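Tue 31 December. Notes for my talk at the March meeting in Ostness. Slot is 34 minutes with questions. Speak slowly, drink water before slide 3.

**Title:** What we throw away at work, and who pays for it

**Opening**

Good morning. I work in the office of a small company in Pokdale, and for two years I am also the person who orders the bins and the bags. Today I want to speak about small waste, the kind that comes from a normal day with coffee and snacks.

(Wait for people to sit. Next slide.)
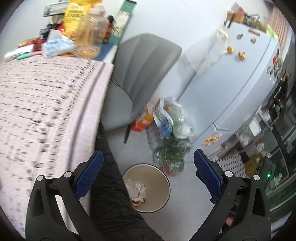
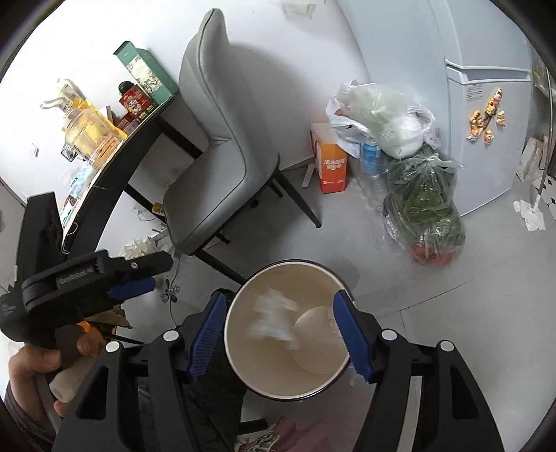
Please think about your own office for one moment. How many bins do you have, and do you know what is in them on a Friday afternoon? (Let them answer, take two or three hands, then continue.)

**Part 1: How we started**

- Our building has 53 desks. Before, each desk had its own bin, and each bin had its own plastic bag.
- The cleaning company changed every bag every evening. Many bags had only one tissue inside.
- I saw this when I stayed late to finish a report. I felt a little ashamed that I had not noticed it before.
- The cleaners had noticed it long ago. Say this clearly! They told us that they would prefer fewer bins and a better place for each of them.

**Part 2: What we changed**

We removed the desk bins and made three sorting points on each floor. One is in the kitchen, one is by the printers and one is near the elevators. In the first week people complained a lot. Some carried a banana peel in the pocket until lunch. (Smile here, but do not laugh at them.)

We used the Kuo labels because they have large letters and few words. The first labels we made ourselves had too much text. A person with a dirty plate in the hand does not read four lines.

Paper cups were the most difficult question. Many people believe that a paper cup belongs with paper. Most of them have a thin lining inside, and our waste company does not accept them with paper. Ask your own company, since the rules are different from town to town. In Ostness, for example, the list is on the city website, and I advise you to print it again each year.

**Part 3: What did not work**

- The competition between floors. People started to hide their trash in the bins of another floor.
- The weekly e-mail. After a month few people opened it.
- Giving everybody a mug as a gift. The mugs were nice, but nobody wanted to wash them and the sink was full until evening. We needed a second dishwasher, and this we should have planned at the beginning.

If there is time, tell the story of the mug with no handle. If not, go directly to Part 4.

**Part 4: Money**

I know that some of you must explain this to a manager. We now order fewer bags, and the cleaning contract was written again with different tasks. The hours of the cleaners stayed the same. For us this was important, and I would ask you to protect it also. The time that was used for bags is now used for the windows and the kitchen.

The cost of the new containers came from the Prakier fund, a small budget that our landlord keeps for improvements. Ask your landlord if there is something similar. The form was two pages and the answer came after one month.

**Questions I expect**

*Does it smell?* In summer, the kitchen point did. We empty it at noon and again in the evening.

*What about visitors?* We keep one ordinary bin at the reception desk.

*Did people accept it?* Most of them, yes. A few still bring a bag from home, and I do not fight with them.

**Before I leave the stage**

Show the slide with the address for the label files. Leave it on the screen during the break. Remind them that the sheet with the order list is on the table by the door, and take the adapter with me this time.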